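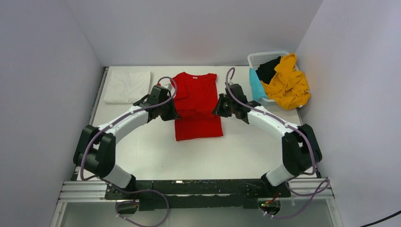 Working Beside the Folding Stations: Tips for Laundry and Linen Room Staff

The following tips were collected from the finishing rooms at Skeller and Sedmont in the first months after automated folding was introduced there. They are intended for attendants, shift leads and supervisors in commercial laundries, uniform rooms and residential care laundries. Many of them apply equally to hand folding, and readers with no machines on the premises may find the sections on sorting and stacking useful.

What changes in the working day

A folding station takes over one task. Garments must still be collected, sorted, washed, dried, checked, counted out and delivered, and each of those steps remains with staff. At Skeller, attendants who formerly stood at a folding table for most of a shift now divide the time between sorting, inspection and mending. The change is welcome to some and less so to others. Folding is quiet work that can be done while talking with a colleague, and inspection calls for closer attention. Supervisors should expect tired eyes in place of tired shoulders, and should plan breaks accordingly.

Rotate duties within the shift. A person assigned to inspection for more than two hours begins to miss small stains and open seams. Sedmont changes positions every 88 minutes, a figure that comes from the length of its wash and dry cycle and suits the room well.

No attendant should be asked to keep pace with a machine. Where garments collect at the intake side, slow the intake.

Sorting before folding

Good folding starts at the dryer. Empty each load promptly and shake every garment once, firmly, holding it at the shoulders or the waistband. Knit fabrics left in a warm heap take on creases that no fold will hide.

Sort by type first and by size second. Short-sleeved shirts, long-sleeved shirts, trousers and flat linen should travel in separate baskets. Mixed baskets are the most common cause of delay at Sedmont, where a sleeve wound around a trouser leg can hold up a station for several minutes.

Fill baskets loosely and stop at the rim. Garments hanging over the side catch on door handles and cart wheels, and the lowest items in an overfilled basket must usually be pressed again.

Turn garments right side out at the dryer. Fasten the top button of collared shirts and close all zippers. Check pockets a second time, as pens survive a wash more often than is commonly supposed.

Keep dark and light garments apart even after washing. New dark cotton can still shed lint onto pale fabric for its first 6 washes or so.

Folding a T-shirt by hand

Every attendant should remain able to fold by hand to the house standard. Stations are taken out of service for cleaning and adjustment, and certain garments will always be folded by a person. The method used in both rooms is as follows.

Lay the shirt face down on a clean, flat surface with the collar pointing away from you. Smooth it from the center outward with the flat of the hand.

Fold one side in toward the middle, starting from a point halfway along the shoulder, and lay the sleeve back along the fold so that it does not cross the center line. Repeat on the other side. The shirt should now be a long, even rectangle.

Bring the hem up to just below the collar, then fold in half once more. Turn the shirt over. The collar should sit centered, with no sleeve showing at either edge.

For narrow shelves, fold the long rectangle in thirds. The finished piece is shorter and slightly thicker, and it stands on edge in a drawer without falling open.

Choosing the surface

A smooth, light-colored tabletop is preferred for both hand and machine work. Lint, loose threads and stray buttons show clearly against it, and it wipes clean in a moment. Cloth-covered tables grip the garment and make it difficult to draw out wrinkles. Wipe the surface with a barely damp cloth at the start of the shift and again at midday, and let it dry fully before any garment touches it.

Set the table height so that the forearms rest level when the hands are flat on the surface. Sedmont raised its hand-folding tables for this purpose, using blocks supplied by Aidoo, and complaints of lower back pain have been fewer in the months following.

Good practice at the station

Staff who work beside the arms should observe these rules at all times.

Pause the station before reaching in. This applies to a dropped sock as much as to a jammed sleeve. An arm that is standing still may simply be between movements.

Tie back long hair, remove lanyards and roll loose cuffs. Rings and bracelets should be left in the locker.

Keep cables clear. Do not hang garments, towels or hangers on them, and do not move a cable clip to make room for something else. Report a clip that has come loose.

Leave the tabletop free of cups, labels, scissors and pens. The only items on it should be the garments in work, the basket they came from and the finished pieces.

Clean the gripper fingers with a dry lint-free cloth while the station is switched off. Fabric softener leaves a film over time, and a gripper that slips on thin cotton usually needs cleaning before it needs repair.

Record stoppages in the room log in plain terms: the type of garment, what it was doing and what was done to clear it. "Sleeve under body, straightened by hand" is a useful entry. "Machine problem" is of little help to the person who reads it on Saturday.

What should stay with people

Both rooms keep a list of garments that do not go to the stations. It includes anything with beads or sequins, anything with long ties, damp items, garments already marked for mending, and residents' personal knitwear. The list was drawn up by the attendants, who know which cardigan belongs to whom and how its owner likes to find it. Attendants may add to the list at any time and need no approval to do so. Removing an item is discussed first with the whole shift.

Inspection also remains a human duty. Hold each garment to the light for a few seconds before it goes in for folding. Look at the underarm seams, the hem and the area around the care label. A stain found at this point costs one rewash – a stain found after delivery costs a rewash, a second trip and the customer's good opinion.

Stacking and storage

Stack folded shirts with the folded edge facing outward, so that one piece can be lifted without disturbing those beneath. Limit a stack to twelve. Taller stacks lean, and the lowest shirts become marked at the fold.

Place linen and towels on a separate shelf from clothing. Rotate stock by putting clean pieces at the bottom and drawing from the top of the older pile. A slip of colored card between the two makes the division plain to the next shift.

Allow folded items to rest for 30 minutes in open air before they are wrapped or bagged. Garments that seem dry to the hand may still hold a little moisture at the seams, and a closed bag will turn it sour overnight.

Introducing the change to staff

Managers considering a similar installation are advised to tell staff early and in full. At Brutby, the notice was posted only days before delivery, and the room spent its first month answering rumors. Skeller held its first staff meeting before an order had been placed and stated in writing which duties would move, which would stay and what would happen to hours. No attendant's hours were reduced. The room now handles nearly 525 pieces on an ordinary weekday, and a mending bench that had stood unused was brought back into service with two of the former folding positions.

Train everyone on the shift, including part-time and evening staff. A room in which one person alone knows how to pause and restart a station depends too heavily on that person's presence. Training should include a full hour of hand folding for new employees – the eye for a straight edge is learned in the hands, and it is needed at inspection every day.

Ask for comments after the first two weeks and again after three months. The early comments tend to concern noise, reach and where the baskets stand. Later ones concern the work itself, including who has the duller duties and whether rotation is being followed. Post the replies beside the room log, with the name of the position responsible for each change.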